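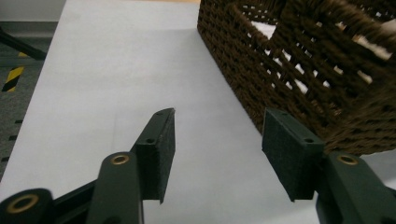
手持夹爪的两指张开，对着白色台面，右上方是一只棕色编织篮。

托维克（Torvik）的软件组今年只做一件事：让夹爪知道自己张开了多少。

听上去不像一个值得花掉大半年的题目。手持夹爪没有电机，人握着它去抓东西，镜头跟着手走，事后由软件从画面里还原出每一刻的位置、朝向和两指间距。还原得准，这段动作才能交给机械臂去学。差几毫米，机械臂学到的就是在杯子旁边合拢手指。

负责这套流程的是安杰莉卡·卡巴纳图安（Angelica Cabanatuan）。她原来写的是仓库叉车的定位程序，一月份调到特雷斯维尔（Tresville）的实验室，接手时流程里有19个步骤，其中不少要人工点确认。现在剩下的人工步骤是2个：一个在开头，检查标定；一个在末尾，抽看结果。

中间的部分交给一个叫布里利（Brilley）的内部工具。布里利先估计镜头的运动轨迹，再从每帧画面里找出两根手指，最后把两条时间线对齐。三件事里，轨迹最费算力，手指最费人。

手指费人，原因在材料。夹爪的指头是深绿色，内侧贴了一层深色、有纹理的软垫。白色桌面上，轮廓很清楚，一个普通的分割模型就够用。挪到深色物体前面，软垫和背景的灰度接近，边缘就开始跳。编织篮又是另一种麻烦：篮壁上全是明暗相间的小格子，光从缝里透过来，特征点多得很，可是彼此太像，匹配时容易错开一格。错一格，轨迹就平移一小段，后面的帧再跟着错。

“篮子那一批数据我们重算了四遍。”卡巴纳图安说，“前三遍改的都是模型，第四遍才去改匹配的规则。”

第四遍的改法不复杂。程序先判断一块区域的纹理是不是周期性重复的，如果是，就降低它在求解里的权重，让桌沿、地面标线这类不重复的边缘多承担一些。白色桌面本身几乎提供不了信息，远处的直线反而有用。组里后来布置工位时，会有意让镜头带到一点桌子以外的东西。

间距的估计走了另一条路。早先的做法是给手指贴标记，从标记的位置直接算开合，精度不错，只是标记磨损得快，指尖伸进容器时又常常被挡住。新版本不依赖标记，改用夹爪的三维模型去套画面。两侧连杆的几何关系是固定的，看到其中一段，就能约束其余部分。指尖被篮沿挡住的时候，画面下方的连杆往往还在，程序可以从那里往回推。

这套做法有前提：模型要和实物一致。夹爪用久了，转轴处会有间隙，两指不再严格对称。布里利为每把夹爪单独保存一份参数，每次开工前让操作者把手指完全张开、完全合拢各做一遍，用这两个端点重新校准。操作者一开始嫌麻烦，后来组里把提示音改短了，抱怨才少下来。

规划那一侧的人对数据的要求又不一样。特雷斯维尔的机械臂控制器由合作方吉克尼斯（Gikness）提供，控制周期固定，收到的目标点如果忽快忽慢，手臂就会抖。人手的动作恰恰忽快忽慢：靠近物体时放慢，拿起来以后又甩得很快。布里利输出之前要做一次重采样，把速度压到手臂能跟上的范围，同时保留合拢手指前的那段停顿。

那段停顿起初是被当作噪声滤掉的。吉克尼斯的工程师在回放里发现，手臂每次都在还没到位时就闭合，查了几天控制器，最后查到平滑滤波的窗口上。窗口缩小以后，问题消失，代价是轨迹里多了一些细碎的抖动，要在控制端再处理一次。两边至今对抖动该由谁来管意见不一，目前的分工写在接口文档里，改过几版。

组里现在用一组固定的录像做回归测试，大约246段，每次改动代码都要全部重跑。测试看的是三项误差：位置、朝向、间距。任何一项变差，改动就不能合并。篮子、网兜和带孔的收纳筐单独归成一类，它们的门槛比别的类别宽，卡巴纳图安打算下半年把它收紧到和其他类别一样。

延迟是另一个还没解决的问题。离线处理时，慢一点无所谓，一段录像可以跑到晚上再看。操作者想要的却是当场就知道这一遍能不能用，免得收工后才发现要重录。布里利的轻量版只估轨迹，不估间距，延迟控制在100毫秒以内，轨迹一丢就在手边的屏幕上亮红。加上间距以后会超时，小组正在试着把手指检测改成隔几帧做一次，中间用插值补上。

插值在慢动作里没有问题，快速合拢时会漏掉接触的那一下。卡巴纳图安的想法是按手指的速度来调整检测的频率，代码已经写了一半，排在标定界面的修改之后。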